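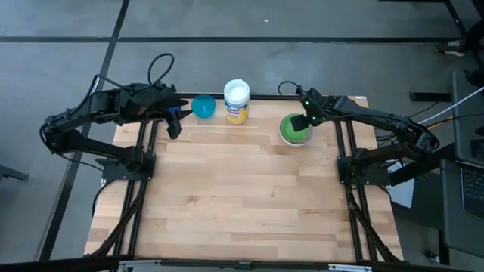 Kamrul Bhuiyan wrote in to ask if step 4 can wait until the second coat of Protwood oil. It can't, sorry! Do it between coats.

4. Sand lightly with the grain, then wipe off the dust. I use an old T-shirt for this -- paper towels shed.

5. Pour out a little oil and spread it thin.
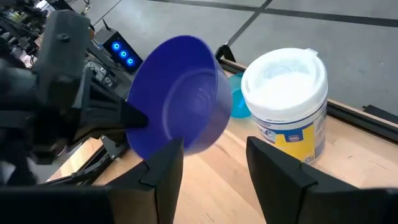
6. Leave it for 8 hours. I do mine at 9 at night and go to bed.

Caution: lay oily rags out flat to dry outside -- balled up, they can catch fire.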